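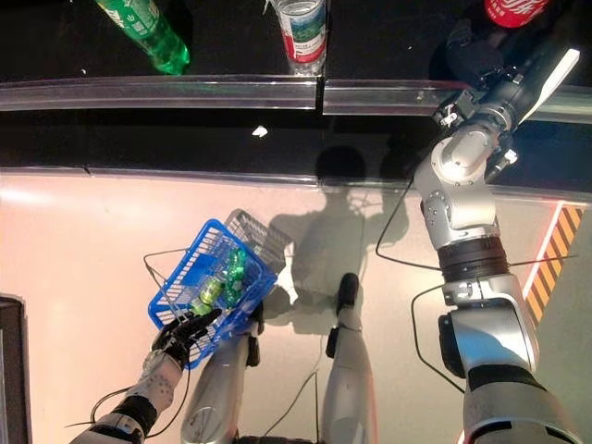 What is a shopping basket?
A shopping basket is a small hand-held carrier lent to customers by a shop for gathering goods before payment. It is used mainly for short visits and light purchases, and is returned at the checkout or the door.

Shopping basket

The shopping basket came into general use with self-service retailing in the first half of the twentieth century. In counter-service shops, staff fetched goods from shelves behind the counter, and customers brought their own bags or had orders delivered. Once customers began to pick their own groceries, shops needed to supply something to put them in.

Materials and design

Early store baskets were woven from cane or willow, or made of steel wire. Moulded plastic later displaced both in most supermarkets, being lighter and less prone to rust. Open mesh or slotted walls reduce weight, let spilled liquid drain and allow the cashier to see whether anything has been left inside. Most baskets taper towards the base so that empties nest in a stack.

Handles may be single or paired. Paired handles fold down over the rim and are made of coated wire or plastic. Larger models have two or four wheels and a pull handle, and are towed along the floor.

Use in shops

Baskets are usually stacked near the entrance, with smaller stacks further inside for customers who came in without one. In Australia, express lanes are commonly signed for basket shoppers or for a maximum number of items. At the Billaddale general store, the owner, Filipa Peixoto, keeps 30 baskets and replaces a few each July. Cracked rims and lost handles are the usual faults.

Loss and hygiene

Theft of baskets rose in some districts after charges for plastic carrier bags were introduced. Countermeasures include security tags, bright colours and printed store names. Baskets are washed by hand or in crate-washing machines, and many shops began wiping them down between customers during the COVID-19 pandemic.

See also
Shopping trolley
Reusable shopping bag
Self-service retailing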